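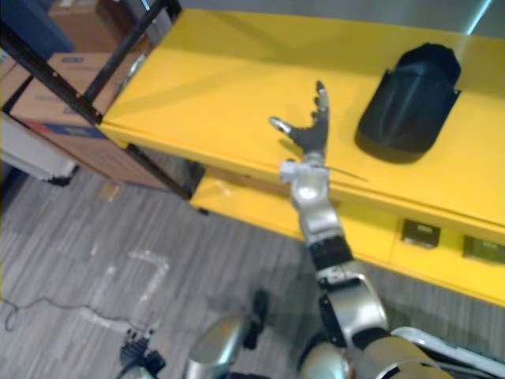

How to book a shared workspace at Rovholm

Members and registered visitors may reserve tables, benches and meeting rooms in the Rovholm building through the Skedska booking page. The steps below apply to all bookings of up to one day. Longer bookings are handled by the front office and are not covered on this page.

Before you start

You will need your member number and the name of the room you wish to use. Visitors should enter the number of the member who is hosting them. If your membership has lapsed, renew it first; Skedska does not hold a place while payment is pending.

Making a booking

1. Sign in to Skedska and choose "Rooms and tables".

2. Select a floor. Nygård is on the ground floor and has step-free access. Ledura is on the first floor and is reached by the main stairs or the lift.

3. Choose a date and a start time. Bookings begin on the hour or the half hour, and the shortest booking is 45 minutes.

4. State what the space will be used for. A short phrase is enough, such as "sewing class" or "model making". Work that involves heat, solvents or loud tools may be carried out in Ledura only.

5. Read the summary and press "Confirm". A message with your booking number will be sent to you. Please keep it until your visit is over.

Changing or cancelling

Open "My bookings", select the entry and choose "Change" or "Cancel". Changes can be made until 18:00 on the day before. After that time the fee is charged in full – this also applies where only part of the booking is given up.

Saturday bookings

Demand is highest on Saturday, and each member may hold one Saturday booking at a time. The limit is lifted in September, when the building is open for longer hours.

On the day

Report to the front desk and give your booking number. Return chairs to their places when you leave and wipe down any surface you have used. Damage should be reported before you go, using the form at the desk.

Questions about access or group bookings should be addressed to Mercedes Cuervo, Bookings Office, extension 148.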